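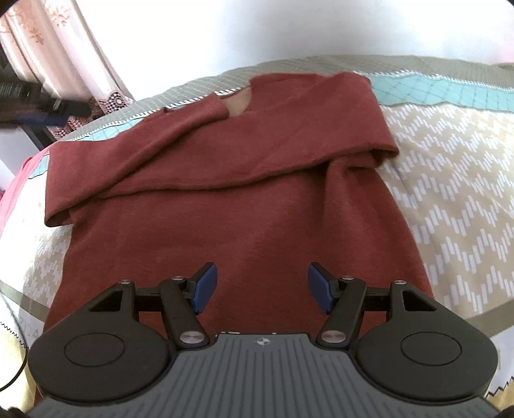
oatmealsocks
Okay but are you going sleeve first and THEN side, or both sleeves before any of the sides? I do it sleeve, side, sleeve, side and I've had arguments in my own house about this. With a knit that thin I think it matters, the second sleeve always drags the first one out of line if you lay them both across.

rustyknits (original poster)
Both sleeves first, then the sides. That's how I've been doing it for almost 10 years and maybe that's my whole problem! For anyone who skipped the first page: I swapped my closet for a low dresser (the 52 inch Mutulach, the one with the shallow drawers) and every long-sleeved knit I own comes out of it with a crease straight down the front. On hangers they got those little shoulder horns, so I'm not going back to that. I want them folded, I want them standing up so I can see the colors, and I want to wear one to work without ironing it at 7 in the morning.

plainhem
You're folding face up, that's your crease. Flip it so the front is on the bed, fold from the back, and whatever line you end up with goes along the sides where it's hard to see. Also the bed is too soft. I know everybody uses the bed, I did too, but the fabric sinks in and you can't really push the air out. Table or the top of the dresser.

oatmealsocks
Disagree on the bed. Where else am I supposed to lay out something with arms that long? My table has mail on it.

plainhem
Move the mail :)

bluebasket9
I'm with the bed people. You need to smooth it out first though, with the flat of your hand, from the collar down to the hem. I used to skip that and just start throwing sleeves over, and any wrinkle under the sleeve gets pressed in by everything you stack on top. And don't yank the cuffs to get them straight. Thin knits grow. I have a gray one where the left arm now covers my knuckles.

rustyknits (original poster)
Ha, I have one of those too. Okay, I tried both ways on Sunday, once with the sleeves first and once alternating. Alternating did give me straighter edges, I'll admit it. What still bugs me is the neck. On a crew neck everything sits flat, but this one has a wide scoop and the front just droops wherever it feels like. By the time I've done the last fold there's a wad of collar hanging out of the top of the bundle.

dropwaist
Scoop necks are a pain, yeah. Two things that helped me. Line up the shoulders before you do anything else, like really look at them, because if one is higher than the other the neck twists. And fold from the hem up and stop a little short of the collar, then fold again. If you bring the hem all the way up to the neckline it pushes into the opening and that's where your wad comes from.

plainhem
This is good advice. I'd still do it face down.

oatmealsocks
Face down you can't see what the neckline is doing! That's the one part she's having trouble with!

rustyknits (original poster)
He, but thanks for the support, haha. Starting over from flat then, arms out, shoulders first. 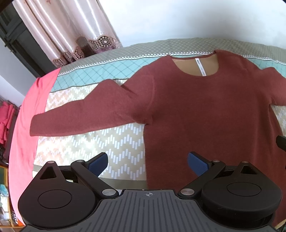

dropwaist
Wide necks like that will always have some play in them, so I wouldn't chase perfect. Before you fold, run a finger along the inside of the back collar so the tag lies down. A tag that's bunched up leaves a lump, and then the lump is what you see when it's standing in the drawer. I cut mine out, but then I forget how to wash things, so maybe don't copy me.

bluebasket9
Keep the tag! I ruined a nice one from Gebretsadik by guessing.

About the sleeve: when it's lying out to the side with a bend in it, straighten the bend before you bring it over. I lift it a little at the elbow and let it drop. If you fold it over with the bend still there you get a thick spot in the middle, and the bundle leans.

plainhem
How tall are the drawers in the Mutulach anyway? If it's the shallow version you may be folding for the wrong height. Mine are deeper and I do thirds.

rustyknits (original poster)
9 inches on the outside, but there's less than that once you get past the rail. I've been doing quarters. Thirds scraped the top when I tried it and the drawer caught a cuff, which I did not enjoy.

oatmealsocks
Then quarters. And get a divider, otherwise they all slump as soon as you take one out. I have the Prolaneo ones, the kind with the spring. They slide a bit but they were cheap.

plainhem
The Prolaneo ones popped out on me all the time. I cut up a shoe box.

dropwaist
There's a home goods place in Waltitz that sells felt ones if you're anywhere near there. They don't snag, which I can't say for a cut up shoe box.

rustyknits (original poster)
I'm nowhere near Waltitz, sadly. Shoe box for now and I'll see how the spring ones look in the store. So the plan is: smooth it, shoulders, tag flat, alternate the sleeves and sides, stop short of the collar, quarters. And plainhem, I'll do one face down just for you and wear it to work. If there's a crease you're hearing about it.

plainhem
Deal. On a table, though.

oatmealsocks
ON THE BED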